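Relatório de projeto: navegação até objeto com mapa semântico em ambiente simulado
Disciplina de Projeto em Robótica Móvel
Entrega: 11 de julho de 2023

1. Objetivo

O trabalho trata do módulo de planejamento de um agente que recebe o nome de um objeto ("cama", "pia", "sofá") e precisa chegar até ele em uma casa que não conhece. O agente usa uma câmera RGB e odometria sem ruído. O planejador, que chamamos de Astar, roda sobre uma grade de ocupação atualizada a cada passo. O conjunto de casas usado nos testes é o Jernlow, preparado na primeira etapa do projeto, em dezembro.

2. Funcionamento

A cada passo o detector Kwon devolve máscaras com rótulo e confiança. As máscaras são projetadas na grade com a profundidade estimada pela rede, e cada célula guarda a classe mais votada. Se o alvo ainda não está no mapa, o agente escolhe uma fronteira; se está, o Astar calcula o caminho direto. O limite é de até 2000 passos por episódio.
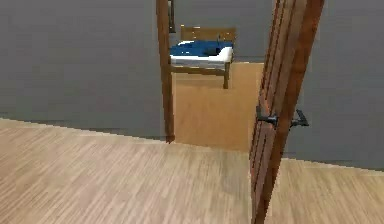 A escolha da fronteira foi a parte que mais mudou. Na primeira versão o custo era só a distância, e o agente terminava de varrer o cômodo atual antes de passar para outro. Na versão final, uma fronteira vista através de uma porta aberta recebe um bônus quando a classe do alvo já aparece do outro lado, mesmo com confiança baixa. É a situação em que a cama fica no cômodo vizinho, encostada na parede do fundo, com a borda esquerda parcialmente encoberta pelo batente. A porta também exige cuidado: vista quase de perfil, ocupa poucas células na grade, e por isso inflamos os obstáculos da classe "porta" em mais 6 cm.

3. Resultados

Rodamos 357 episódios com cada versão. A primeira falhou em 129 deles, quase sempre por esgotar os passos. Com o bônus as falhas diminuíram, principalmente nas casas com corredor. As que restaram vêm de confusão entre sofá e cama no detector e de colisões com a folha da porta em curvas fechadas.

4. Pendências

O registro dos episódios ainda é feito com o Skornov, que grava tudo em um único arquivo e dificulta a comparação entre versões. Falta testar com ruído na odometria e repetir os episódios com portas semiabertas. O valor do bônus foi ajustado à mão e não foi validado em casas fora do Jernlow.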